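Ticket 2812
Subject: Reading journal drops current books after the third one
Product: Wostard reading journal, web version
Opened by: Bernice Appiah
Assigned to: Dennis Inskip
Status: Closed

Bernice Appiah, 9:10 a.m.
I keep a blog about books and I use the Wostard widget in the sidebar to show what I'm reading. I usually have four or five going at once. Since the January update the sidebar only shows three. If I add a fourth, the oldest one moves to "Finished" with that day's date on it, even if I'm on page 12. My finished count for the year is now wrong and so is my reading goal. I've logged out and back in and cleared the browser cache. No change.

Dennis Inskip, 9:45 a.m.
Thanks for the report. Please send me three things: which browser you use, whether the same thing happens in the phone app, and whether "One shelf at a time" is checked under Settings, Shelves.

Bernice Appiah, 10:20 a.m.
Firefox on a laptop. In the phone app all five books are there and none of them say finished. I can't find "One shelf at a time." Under Shelves I only have "Sort by" and "Show covers."

Dennis Inskip, 10:50 a.m.
The setting should be under "Show covers." If it's missing, your account is still on the old settings page while the sidebar has moved to the new one. I can see five current titles on our side, so nothing has been lost. The wrong finish dates are stored separately and can be removed.

Please try this first:
1. Remove the widget from your blog's sidebar.
2. In Wostard, go to Settings, Sharing, and click "Reset share code."
3. Paste the new code into the sidebar and save.
4. Wait 10 minutes and reload the page.

Don't add any books until we've fixed the dates.
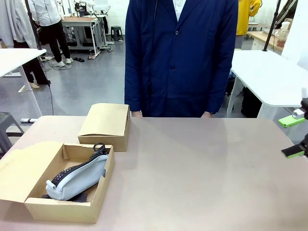

Two cardboard boxes on the table, person in a navy coat behind.

Bernice Appiah, 11:35 a.m.
Did all four steps. The sidebar now shows four books out of five. The missing one is a short story collection, Drandbridge, that I typed in by hand because it wasn't in the catalog. The "Finished" list still has 8 books I haven't finished.

Dennis Inskip, 1:15 p.m.
Passing this to Yaneth Cabrera for the dates. On the missing title: hand-entered books need something in the author field or the new sidebar skips them. Yours is blank.

Bernice Appiah, 1:30 p.m.
It's an anthology, there is no one author. I put "Various" and it showed up right away. Five out of five now. The cover is a gray square but I can live with that.

Yaneth Cabrera, 2:40 p.m.
I've cleared the finish dates on the 8 titles and moved them back to "Reading" or "Paused," depending on where they were before the update. Your notes and page numbers weren't touched. One note on the "Gouveia" reread is right at the 1000 character limit, so the sidebar will shorten it. The full note is still in your journal. Please check that your goal looks right.

Bernice Appiah, 3:25 p.m.
Goal is right. Two of the paused ones I'd forgotten I even started, so they can stay paused. I added a sixth book as a test and nothing moved.

Dennis Inskip, 3:40 p.m.
Good. I've also switched your account to the new settings page, so "One shelf at a time" is there now - leave it unchecked. The blank author problem is logged separately for Halina Marciniak's team. Closing this one. Reply here within 10 days if it comes back and the ticket will reopen.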